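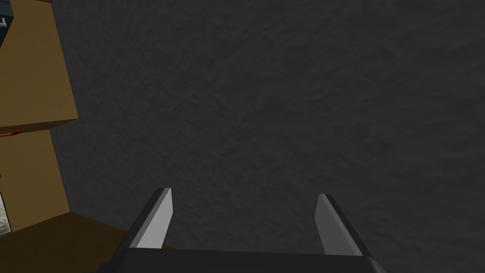
Home About us Our work Safety notes Contact

About Prurnora

We are a small company in Skerkby, and we teach robot hands to handle the things people keep in their homes. Nearly everything we do starts in simulation, in rooms built on a computer, where a gripper can make a mistake without anybody having to sweep up afterward. If you have come to this page expecting a row of portraits and a mission statement, you are very welcome all the same, but we would like to tell you about the fault that made us the company we are now.

It was in September, when we had been going for two years and were (we admit) rather pleased with ourselves. Gunvor Midtbø was running our grip controller, Davex, through a long set of pick-ups, and the log came back with 122 of them marked as good. Niamh Mac Suibhne sat down to replay a few over her coffee and found that the program had been scoring only whether the fingers held on. It paid no attention at all to which way a sharp thing was facing. A corkscrew held with its point up in the air counted the same as a spoon.

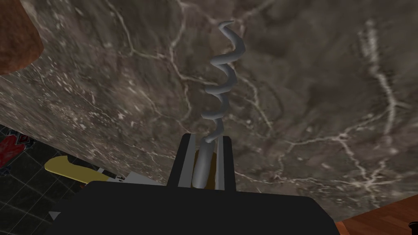
Did anyone get hurt?

Nobody was hurt, because the fault was caught in simulation and that version of Davex never ran on a physical arm.

Still, it shook us, and we stopped all new work for eight days while we went back through the log. Njål Aasen rewrote the scoring so that every sharp item now carries a marked point or edge, and a hold that leaves it exposed is a failure, however firm the grip may be. We also changed the order in which we work. The gripper has to plan its hold before the fingers close, and if the plan is a poor one it stays open and waits for a person to look. That makes our runs slower, and we have made our peace with slow.

The rooms got messier too — on purpose. Our old ones were tidy in a way no home we have ever visited is tidy. These days a syringe may be lying near an egg and a bone, with a picture frame a little way off on the table, and the robot has to cope with the lot.
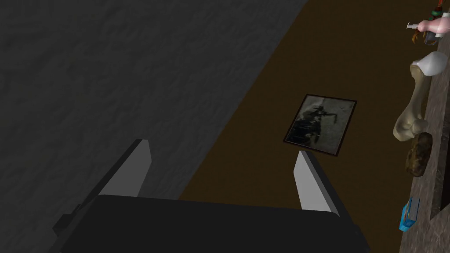
Nhung Kim wrote to us after reading our first account of the fault, and she did not let us off lightly: "You say the scoring was wrong, but a person chose what to score. I would like to know who checks that now." We thought it was a fair thing to ask. Two people sign off on every scoring change these days, and one of them must be somebody who had no hand in writing it. Rhydian Edwards keeps the list of changes, and he is glad to send it to anyone who writes in, along with more explanation than you may have bargained for.

If you work with grippers yourself and have had a fault of your own, do get in touch. We like to swap notes, and the kettle is usually on.

Page last updated 30 July 2021

We use cookies to remember your settings. Accept Manage cookies

© Prurnora, Skerkby Contact Back to top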